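Let the Quiet Ones Run the Meeting

I have sat on the board of a small housing charity in Rivmont for 11 years now, and for most of that time I believed the person at the head of the table ought to be the person who liked being there. It seemed only natural! You want somebody with a big voice and a firm handshake, somebody who can fill a room, and we women who had fought to get a seat at all were told (kindly, most of the time) that we needed to learn to do the same.

I took a course in it once, at a training firm called Fesinside. There were 20 of us, and we spent a whole morning practicing how to interrupt. I came home with a sore throat and a folder, and I remember thinking that if this was leadership, then my mother, who ran a school kitchen in Daly and never raised her voice in her life, had somehow been doing it wrong.

She hadn't, of course. People stayed in that kitchen for decades.

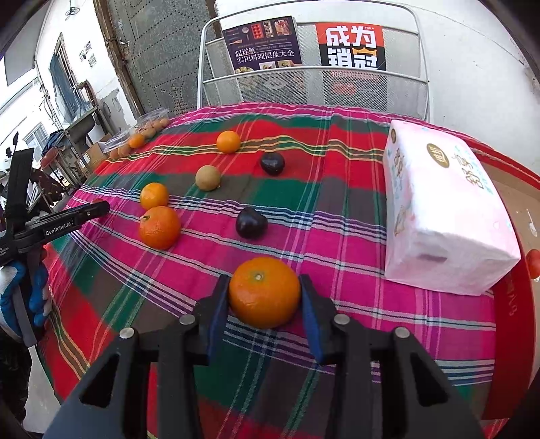

So when our board began passing the chair around a few years ago, a different member every 5 months, I was all for it, though I did wonder how the shy ones would manage. They managed beautifully. One of our quietest members would ask a question and then simply wait, and oh, the waiting was dreadful at first, but people filled it with things they had been sitting on for years. Two women who had hardly spoken since they joined turned out to have strong views on the repairs budget, and good ones too.

I know the objection, because my friends at the Lostedero women's network make it every time we meet. They say that a board is one thing and the wider world is another, and that a soft-spoken woman will still be talked over by the bank and the mayor's office. They have a point – I have been talked over by both. But I would like us to put some of our effort into teaching the bank to listen, and to stop sending every promising young woman off to be made louder.

I am 71 and I will be giving up my seat in July. I have asked that whoever takes it be left alone for a while to find her own way of speaking.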